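# Open afternoon at Badier, December

I went to the Badier open afternoon expecting to see robots learn. Mostly I saw people doing chores, slowly, for a fee. The firm calls its program Ponix and says it has 28 stations and 500 hours of demonstrations so far. We were let into one room in groups of 20.

The method is easy to describe. A person holds a gripper in each hand, does a small kitchen job, and the motion is recorded so a robot can be trained on it later. At the station I watched, the job was a white dish rack and a green sponge-like thing, with cables running off both grippers. A sponge is a forgiving object. I would have liked to see a wine glass.

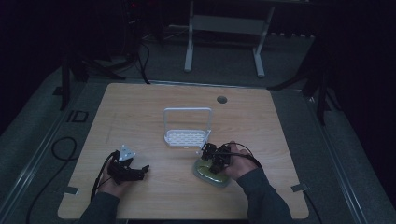

Tsao, standing next to me, said the rack was the hard part, and that wire defeats grippers far more often than glass does. Maybe so. I asked our guide how often a trained arm gets the job right in a kitchen it hasn't met before, and was told that Hirkier, the partner company, handles testing. Hirkier had a table by the coat rack with leaflets on it and no numbers in them.

The slide in the lobby promised a new task after "up to 225 demonstrations." I asked what counts as a new task. Does moving the rack to the other side of the sink count? The answer was that it depends.

Coffee was good. Parking is behind the building, and the gate closes at six.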